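About Us

The Plakitz Coast Association looks after the interests of the villages, harbors and small businesses on Plakitz Bay. We are a membership body. Our office is on the upper floor of the old customs building in Eslow, next to the ferry ticket window, and it is open to visitors on weekday mornings and all day on Tuesday.

What we do

Most of our work falls under tourism, but we use the word broadly. We publish the walking and sailing maps for the bay, keep the coastal path signs in order, run the visitor information desk at Eslow harbor, and speak for our members when the district or the port authority is making plans that affect the water or the shore. We also handle the bay's dealings with partner bays abroad. Delegations come to see how a small coast manages a busy summer, and we go to see how they do it.

We do not sell tours or book rooms. Members who do are listed in our directory, which is free to use. If you call the office and ask for a hotel we will read you the list and give you the phone numbers, but we will not recommend one over another.

How we started

The association began with two villages, Plakitz and Eslow, which shared one ferry and argued over the timetable. A joint office was set up to settle it. The timetable still goes through us every March, and it still takes several meetings.

Shirima joined once the shore road was paved and cars could reach the beach without crossing the salt meadows. Filano, on the outer point, came in last. It had its own harbor board for many years and kept it after joining, so anyone wanting a berth at Filano should write to the harbor board and leave us out of it. Berths at Eslow are handled from our office.

Members

We have 73 members. They include the four village councils, the ferry company, boatyards, guesthouses, restaurants, two diving schools, a number of fishing families and the bird reserve at Shirima. Each member has one vote, whatever its size. The general meeting is held in the off season, when the boats are out of the water and people have time to come.

Membership is open to any business or group with an address on the bay. The fee depends on the size of the business and is set each year at the general meeting. Private individuals can join as friends of the bay. Friends receive the newsletter and the map set, and may attend the general meeting, but they do not vote.

The bay itself

The coastal path runs from the Filano light to the river mouth below Plakitz, and most people walk it over two days with a night in Eslow. The section between Eslow and Shirima is flat and suitable for strollers. The section past Filano is steep, has no shade, and should not be tried in high wind.

Swimming is allowed at the town beach in Eslow, on the long beach at Shirima and at the steps in Plakitz. Motorboats must keep outside the yellow buoys. Anchoring over the seagrass on the east side is not permitted at any time of year, and the marked moorings there are limited to one night per boat.

The reserve at Shirima closes its inner path during nesting. The hide by the parking lot stays open, and you can see most of the lagoon from it.

Visits by groups and partner bays

We receive official visits from other coastal associations, port towns and tourism schools. A usual program takes two days. The first is spent in meetings at the Eslow office and with the village councils, and the second on the water, with a stop at Filano for lunch. Groups should write to us well ahead. We cannot host visits in the two busiest months of summer, when the boats and the staff are all in use.

We ask visiting groups to pay for their own rooms and travel. The boat and the interpreter are covered by the association.

Money

Our income comes from membership fees, map sales, berth charges at Eslow and a yearly grant from the four councils. We print 1000 copies of the annual report, which contains the full accounts. Copies are available at the office and in the village libraries. Members receive theirs by mail before the general meeting.

Map sales go into the path fund, which pays for signs, steps and railings. Last year it also paid for the new footbridge at the Plakitz end.

Contact

Write to the Plakitz Coast Association, P.O. Box 2107, Eslow. Letters and emails are answered in the order they arrive. For reports of damaged signs or loose railings, please give the number on the nearest path post. For ferry times, please use the ferry company's own line, as late changes are announced there first. 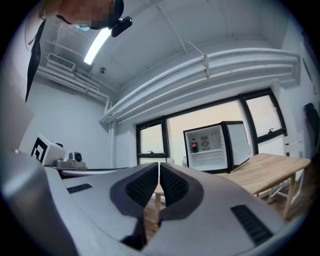 Lost property from the ferry and the beaches is kept at the harbor desk until the end of the season. After that it is moved to the office in Eslow, where it can be collected on weekday mornings.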